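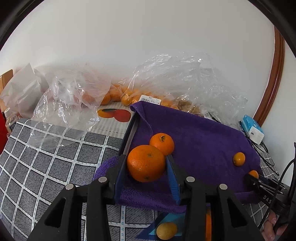
The two-finger gripper closing on an orange, blue pads in contact on both sides.

Review: Clerna two-finger hand gripper, on the fruit packing bench
August 2020

The Clerna is a hand-held gripper. The operator holds the handle and works the fingers on the product, and the grasps are recorded so that a robot arm can later be set up to do the same work. Jotari, a regional fruit packer, bought a pair of them for its small-order bench, where citrus is sorted and bagged by hand. I used them there over three shifts alongside the regular crew. This review covers the tool and what it did to the job. The arm is outside its scope and is not due on the floor until September.

Construction

The fingers are thick black plastic plates with triangular cut-outs, joined with screws. The screw heads are on top of the mechanism and can be reached without taking anything apart. The inner faces carry blue pads. Pad wear is the item to watch on a packing bench, where peel oil gets onto everything; I wiped ours with a damp cloth at each break and had no slipping that I could blame on the pads.

The fingers are wide for the work. On a large orange this is an advantage, as the pads meet the fruit well down the sides and it stays upright. On kumquat-size fruit the fingers hide the target during the last part of the approach, and new users tend to close early and push the fruit away. A narrower finger set would fix it. Clerna does not offer one.

Handling

With one gripper in each hand, the operator has no free fingers for bags, labels or a dropped fruit. Each of these means setting a tool down. Over 211 grasps that I logged on large oranges, 3 ended in a drop. Over 108 on the smallest grade there were 22 drops, most of them from a grip too far above the middle of the fruit. A folded towel under the product helps with rolling. On a bare bench I would expect worse results.

Cable routing needs attention before the first shift. Leave slack at the bench edge and keep the cable on the outside of the arm. The manual gives this one line.

What changes for the crew

Output is the first thing. A packer using the gripper is slower than the same packer using bare hands, by a wide margin. At Jotari the hourly target was left in place for the first shift, and the recorded grasps from that shift are hurried and mostly poor. Adhiambo Mbwambo, the bench lead, had the target removed for anyone on the tool. Quality of the recordings improved the same day. Any site planning a purchase should settle this before delivery.

The second is strain. Bare-hand packing loads the fingers and thumb. The gripper moves the load to the wrist and forearm. Two packers preferred this; one with an old wrist injury stopped after an hour and went back to bagging. Rotation every 45 minutes was workable.

The third is grading. Packers turn fruit in the hand and feel for soft spots without thinking about it. None of that passes through a plastic finger. Tymofii Nazarenko has graded citrus at the site for longer than the current line has existed, and his view is that the soft fruit check will have to become its own station, staffed by people, ahead of the arm. I agree with him. Management had not budgeted for such a station when I left.

By the end of the trial the bench had 2,211 usable recordings. Pay for those hours was at the normal packing rate. Several of the crew asked whether teaching the machine should be graded as skilled work, and they had no answer at the time of writing.

Verdict

Sound mechanical build, easy to service, well matched to large fruit. Poor on small grades. The manual is thin. Recommended for benches that can take people off target while they use it, and not recommended where they can't.

Related reviews
Ormsby bench scale with label printer
Flirnex anti-fatigue mat, long-term test
Tote lifters for short aisles
Bag closers compared

This site uses cookies to remember your settings and count visits. By continuing to browse you accept our cookie policy. Accept | Manage settings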